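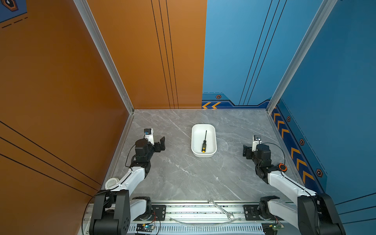
## The squeaky stair, and other winter projects

I've been meaning to write about the stairs since February, and it's already Thursday, March 13, 2025, so let me just get on with it before the tulips come up and I forget all about it.

We've lived in this old house on Doherty Street long enough that I know every creak by heart. The fourth stair was the loud one — loud enough to wake the dog, who then wakes everybody else! My neighbor Chae-won Bae told me to try a little powdered graphite in the seam first (she did hers last winter), and it bought us 22 quiet days. 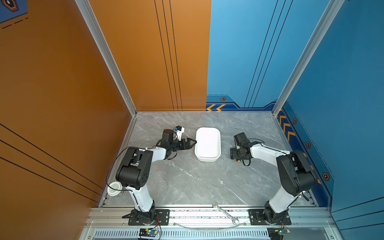 After that the squeak came right back, so I went under the stairs with a flashlight and found a gap behind the riser. Two short screws and a thin wooden shim, and I've been going up and down ever since just to listen to it. The dog is sleeping till seven. Next I'd like to do the pantry door, which sticks every time it rains.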